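4.2 Cloth against a plain ground 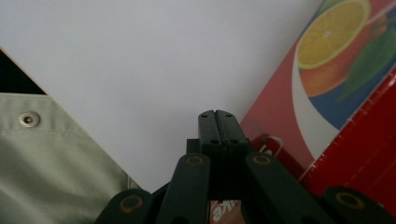

Figure 3. Pale sage-green fabric with a seam beneath its upper edge, beside a plain pale surface.

4.3 What a fold tells us about a room

Of all the things we looked at in the Rolside homes, soft goods gave us the most pleasure and the most trouble. A chair is a chair wherever it stands. A piece of cloth changes its outline whenever someone picks it up, and most of the households in our study had a great deal of it: bags inside bags, covers for things long since given away, tea towels promoted to dust sheets. We had planned to treat all this as a single category called "textiles, other". By the second round of visits that label had become quite hopeless, and we were delighted to throw it out!

The coding sheet we used instead follows Musau in asking first about edges. Is there an edge in view, does it run straight or at a slant, and is there any stitching near it? Figure 3 is a good case. The upper edge of the fabric slopes down towards the middle, a faint horizontal seam runs a short way below it, and the surface has soft folds and creases. It could be a canvas bag or a cloth cover, and we coded it as "bag or cover, undecided". We are rather fond of that code. It was applied to 55 of the 300 items in the soft goods list, and it kept the two coders from guessing when a handle, a zip or a drawstring was out of sight.

Creases were coded separately. Our early drafts tried to split them into creases from storage and creases from use, on the reasoning that a bag kept folded in a drawer ought to show it. The coders could not agree on this from pictures alone, and we now record only whether creasing is soft or sharp. The households' own accounts filled the gap wonderfully. People who could not say how many bags they owned could tell us at length which one was for the library and which one had gone limp in the wash (and whose fault that was).

Background matters more than we expected. Baidoo suggests that storage is hardest to read where cloth hangs against more cloth, as it does on a crowded row of hooks, and our material agrees. Against a smooth, pale gray-white surface like the one in Figure 3, which may be a wall or a large sheet of board, a muted green still has a clear outline. In the Plollitis hallways, where coats and shopping bags share the same pegs, the coders often had to go back to the visit notes to find out where one thing stopped and the next began.

We left colour names loose on purpose. "Pale green", "sage" and "grey-green" were merged at the analysis stage, and the merged group is the one used in the comparison of hallways and bedrooms in the next section.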